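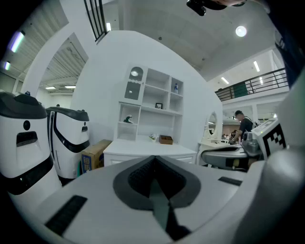 Supply lines cut off in Sikidard campaign, turn 16

Asked by Fouad Samir

Playing Sikidard on a tablet, third campaign scenario, normal difficulty. On turn 16 my two cavalry units east of the river go to "unsupplied" and lose 6 strength per turn. The depot at Coelho is mine and the bridge hex is not occupied by the enemy. Range overlay shows both units inside the depot radius. Is this a bug or a rule I missed? Version is the November update.

2 answers

Valter Godinho
Supply is traced by movement cost, and the overlay only draws straight distance. An enemy unit next to the bridge exerts a zone of control over it, and a supply path cannot enter a controlled hex unless one of your own units is standing there. Put any infantry on the bridge. Status updates at the start of your next turn, so expect one more loss of 6. The rule is on page 33 of the manual PDF, under "Tracing". Strength lost this way comes back only if the unit rests in a town.

Fokell
had same thing, i just reloaded turn 14 and went north. Cavalry isn't worth much on that map anyway

Comment from Fouad Samir: Infantry on the bridge fixed it. There was an enemy scout in the woods hex south of it. Marking the first answer as accepted.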